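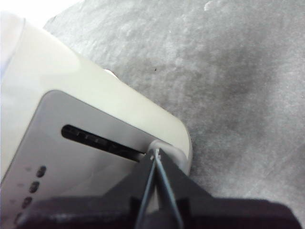

Is it worth paying extra for a toaster, or are they all the same inside?

Posted in Kitchen & Small Appliances
Asked by Wakana Arai, 8 May 2020

My old two-slot quit last week after seven years and I need to replace it. I started reading reviews and now I'm more confused than when I began. The Rerklow is 30 dollars. The Zostus is more than four times that and the company talks about "even heat technology" and "artisan browning," which sounds to me like somebody in marketing had an afternoon free. One review site has 1520 owner ratings for the Rerklow and the average is nearly the same as for the Zostus, so what am I paying for?

I mostly eat plain sandwich bread and now and then a bagel. I don't care about the color of the thing or whether it has a countdown light. I do care whether it lasts, and whether both sides come out brown. My old one always did one side darker than the other and I never found out if that was a fault or just how toasters are.

Also, is the dial really minutes? My neighbor swears it is. I have my doubts.

Ghassan Abou Jaoude

I repaired small appliances for a living for a long time, so take this as one repairman's opinion and not gospel.

The insides of a cheap toaster and a middling one are closer than the price suggests. You have resistance wire wound on sheets of heat-proof insulation, a carriage that goes down when you push the lever, an electromagnet that holds it there, and a timer circuit that lets go of it. "Even heat technology" could mean they spaced the wire properly. It could also mean nothing. I would want to see the thing open before I believed it.

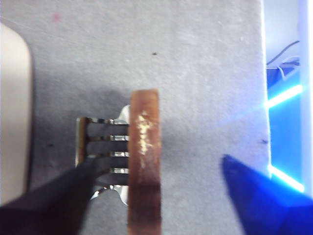 What fails, in my experience, is mostly the catch and the contacts. The lever won't stay down, people assume the toaster is dead, and they throw it out. Quite often it's crumbs under the carriage keeping it from reaching the magnet. Unplug it, let it cool, pull the tray, turn the whole thing over above the sink and shake it. Before you spend a cent on a new one I'd try that on your old one. If it still won't latch, or it trips the breaker, or you smell anything electrical, then it's done. Please don't poke around inside with a fork or a knife.

One side darker than the other is normal up to a point. When you toast a single slice in a two-slot, the slice gets heat from the elements on both sides of its own slot, but the neighboring slot is also throwing off heat next to it. So the inner face can come out a bit browner. If you see it with both slots full as well, then one element is weaker, or the guide wires that are supposed to center the bread are bent and it's leaning.

About the dial: your neighbor is wrong for most of the ones I've had on the bench. I timed a Kikuchi once and the third setting gave me a little over two minutes from cold and a good bit less on the second round. Many models use numbers that are only a scale from light to dark. A few may line up with minutes, but I wouldn't trust it without a watch.

As for your money, I would not go for the cheapest or the dearest. Look for a tray that slides out, a cord long enough to reach your outlet, and a lever you can lift higher than its resting position.

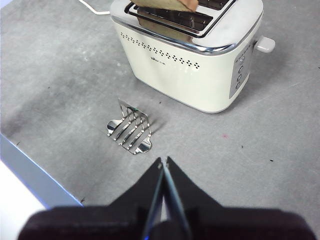
Slot depth is the one measurement I'd check in person, and it's the one manufacturers are shyest about. They'll give you the width, since wide slots sell to bagel people, and leave you to find out the rest at home. Bread that's taller than the slot leaves you with a pale stripe along the top, and no amount of technology fixes that. You can see how a flat brown piece of something, bread or maybe cardboard, sticking up out of the left part of the slot has an end that's going to get very little heat if that's as far down as it goes. Take a slice from your usual loaf to the store in a sandwich bag. They may look at you funny. I've done it twice.

Wakana Arai

Thank you, this is more than I expected. I turned the old one over and an alarming amount came out, but it still won't stay down. I'll look for one with the tray.

On wattage, the Rerklow box says 956 watts. Is higher better or is that another sales number?

Ghassan Abou Jaoude

Mostly it tells you how fast it might be. A stronger one can brown the outside before the middle dries, and some people prefer that. But two toasters with the same wattage can behave quite differently depending on how the wire is laid out. I'd file it under useful but oversold.

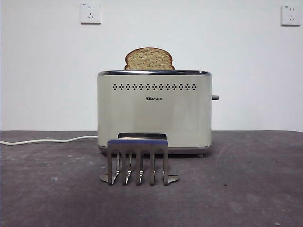
Frozen bread is where a low-powered one annoys you, so if you keep your loaf in the freezer, lean toward the higher number. Otherwise don't lose sleep over it.

breadbox_lurker

just get the Zandari. had mine forever, no complaints. reviews are all fake anyway

Wakana Arai

Forever as in how many years? And does the tray come out?

breadbox_lurker

no idea, never looked for a tray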